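To: Manmont Residents List
From: Eusebio Guzmán, Office of Residence Services
Subject: Re: Laundry charges and access from November

Dear residents,

Thank you to everyone who wrote in response to the notice on laundry charges. Several messages raised the same points, so I am replying to the full list. The message quoted below is reproduced with the permission of its writer.

> The notice says that the shared laundry in Tallosico House will close at 9 p.m. Many of us on the upper floors work late and do not get home before then. Could the office also say whether the new monthly fee applies to apartments that have their own machine? Our lease is silent on this.
> Resident, Ticona House

On the first point, the closing time will stand for the winter term. The office received 91 replies to its survey, and noise after that hour was the complaint raised most often by residents of the ground floor. Early opening will be extended in return, and the room will be unlocked from 4 a.m.

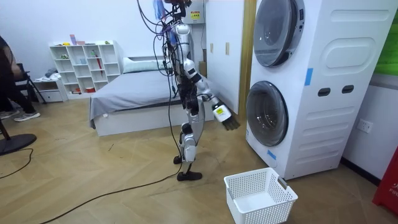

On the second point, the monthly fee applies only to apartments without a washer of their own. Residents who have one will continue to pay for water through the regular utility statement. If the fee appears on your November statement in error, please forward a copy to this office and the amount will be credited to your account.

Payment cards issued by Wima remain valid until the balance is used. Cards can be loaded with a maximum of 200 dollars at one time. Refunds on lost cards cannot be made unless the card number was registered with us beforehand.

Residents with front-loading machines are also asked to wipe the door seal regularly and to leave the door open for a while after each load. Maintenance requests about odor have increased, and this step will prevent many of them. Please do not use bleach on the seal.

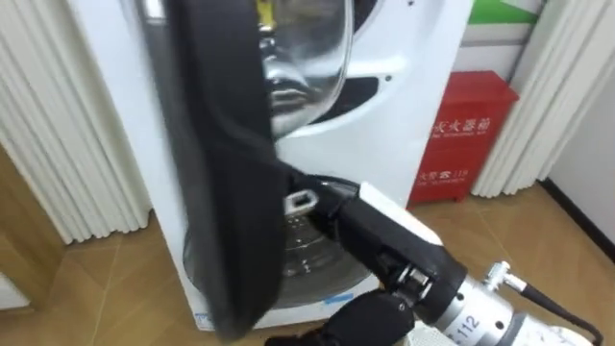
Front-loading washer with the door open.

Questions about individual leases should be sent to me directly and not to the list, as replies here go to all four houses.

Sincerely,
Eusebio Guzmán
Office of Residence Services, Manmont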